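Home Columns Food House Letters Search

In defence of eating crackers in bed

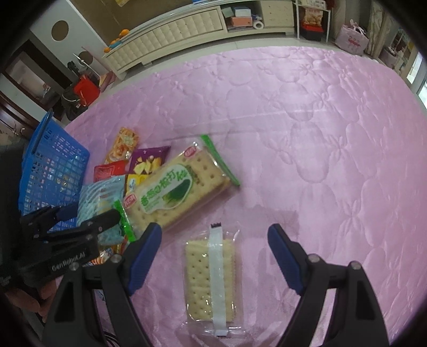

My mother had one rule about bedrooms, and the rule was no food past the door. Not a biscuit, not an apple, and certainly not a cracker, which she regarded as a sort of crumb delivery system. I kept to it until I was well into my thirties. Then one Friday in February I had a cold, it was raining sideways, and I carried half the snack cupboard down the hall and tipped it out on top of the good bedspread. I have not looked back.

I know how this sounds. My neighbour Linnea Engström, who irons her pillowcases, told me she would sooner eat in the bath. But I think we've got the wrong idea about what a bed is for. We spend a fortune on the thing, we dress it up in quilting and satin and cushions nobody's allowed to lean on, and then we only use it when we're unconscious. The couch gets all the fun.

The trick is choosing your snacks properly, and this is where I get a bit evangelical. A plain cracker in a small packet is the best bed food going. You open one end, you eat over the packet, you fold it shut. Scallion crackers are even better (salty, a bit oniony, lovely with a cup of tea) and they tend to snap clean if you don't rush them. What you want to avoid is anything flaky or dusted. I once opened a bag of Kuker cheese puffs in bed and there was orange on the pillow, the lamp switch and, somehow, my ankle. Chocolate is for people with darker sheets than mine.

I buy most of mine at Tilahun, the little grocer on the corner, where the snack aisle takes up one whole wall and I can spend 30 minutes in it without noticing. I love that shop. I like the packets with purple on them and the ones with a photo of something golden and fried on the front, and half the time I couldn't tell you what's inside until I get home. Everything's sealed in its own little serve, too, so you can have a bit of this and a bit of that. My sister says it's too much plastic and she's right, I've got no answer to that one. I do buy the bigger packs when they've got them.

Now, the crumbs. People go on about crumbs as if they were asbestos! A quilted bedspread does catch them, I'll give you that - they settle in the stitching and sit there. So take it off, give it a good shake over the balcony rail, and put it back on. Or do what I do and run the hand vacuum over it before I brush my teeth. I bought a Trustermont one for the car and it has never once been in the car.

I do have limits. No soup. No Godis caramels after 9, as I lost a filling that way. And if you share the bed, you ask first, and you keep to your own side.

My mother came to stay at Easter. She saw the packets on the bedside table and said nothing at all, and later on, when I took her in a cup of tea, she asked if there were any of the scallion ones left.

Recent columns
The case for a smaller kettle
Why I stopped folding fitted sheets
16 things in my pantry I can't explain
Picnic rugs and the colour beige
Letters: your replies on lunchbox apples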